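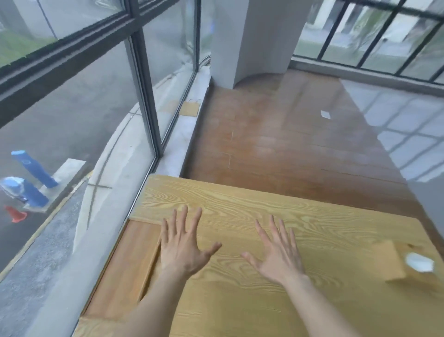
Setska Technical Workshop -- Wood Finishing and Materials Section

Notebook entry, 11 Jan 2018
Entered by: Leszek Brzozowska
Subject: Moisture conditioning of softwood stock, second storage period

The pine delivered by Dreveo in August has now completed its second storage period in the east rack. Readings were taken this morning with the pin meter, at both ends and at the center of each board selected. The meter was checked against the reference block before use and again at the end. Both checks were within tolerance.

The boards on the upper shelves have settled evenly. Those on the lowest shelf remain wetter at the end nearest the loading door, and the difference is larger than it was at the last reading. The stickers on that shelf were found to be out of line, so that one stack was bearing on its outer edges only. The stack has been taken down and rebuilt with the stickers directly above one another. Two boards showed cup and have been set aside for short parts. They are not to be returned to the rack.

Heater settings were left as they were. The humidity chart for the storage room shows a sharp drop on each morning when the loading door stood open for deliveries, with a slow recovery through the afternoon. It is recommended that deliveries for the metal section be received at the north entrance until the end of winter. A written request has been sent to the building office.

Sample pieces were cut from batch 1347 for the oven-dry test. Each was cut 300 mm from the end of the board, in order to avoid the drier end grain, then weighed and labeled before going into the oven. Final weights will be entered on the next page when they are constant. The small balance drifted after it was moved to the other bench -- it should be leveled and left for an hour before anyone relies on it.

Trornley has asked whether its order for drawer sides can be released early. The section's position is unchanged. Stock is released when the oven-dry results agree with the meter, and the pin readings alone are not sufficient for this batch. A reply to that effect has been drafted and is in the correspondence folder for signature.

Colleagues are reminded that offcuts from the conditioned stock are to be marked with the batch number in pencil before they leave the saw. Several unmarked pieces were found in the offcut bin and had to be discarded as test material, although they remain suitable for glue trials.

Outstanding:
Replace the door seal on the storage room (part on order).
Copy the August readings into the new ledger.
Confirm with Dreveo the felling date for batch 1347 -- the delivery note gives only the sawing date.
Return the spare meter pins to the cabinet.

L. Brzozowska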